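Week 3: Buying carved masks and stools

Last Friday I rushed the bit on provenance, so I've typed it up. Ask the seller three things: who carved it, where, and was it made for use or for sale? My own stool came from Kayode Wike's shop, Bornano, for 254 pounds, and all I got was a village name. I still love it – I just wouldn't call it documented!

For next week, read Tobiloba Ajayi's notes on patina (only 11 pages, and she writes beautifully).
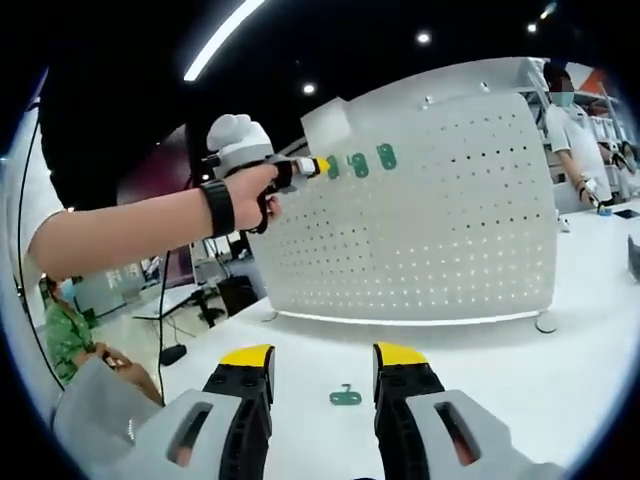 Looking after wood

Keep pieces away from radiators, dust with a soft brush and please don't oil anything until you've asked me. Small cracks on the base are normal – my stool has two.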